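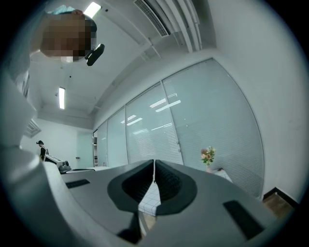

Spent the morning sorting out table coverings for the workroom at Mulville. We had 30 metres of plain cotton and I've given up on it for anything that needs folding straight. The white cloth with the thin dark grid is much easier, you just line your edge up with a printed line and crease.

It washes fine at 30. The first one shrank a little lengthways, so I now wash before hemming.

Cut at 70 cm wide if you want it to hang neatly over a narrow bench. I did one at 54 and it looked mean.

Lighting matters as well. Under the ceiling strips the lines show up clearly. By the window in the late afternoon I have to squint.
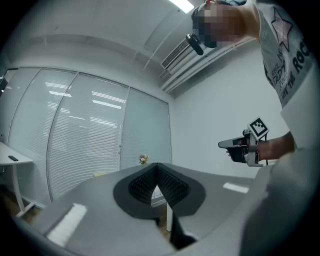

Pink star T-shirt, October.

Clothes are whatever you don't mind getting lint on. Pale grey hides cotton fluff far better than black does.

Next job is the offcuts. Thinking small drawstring bags, if Torkholm still has the cord in stock. Will post the measurements once I've made one.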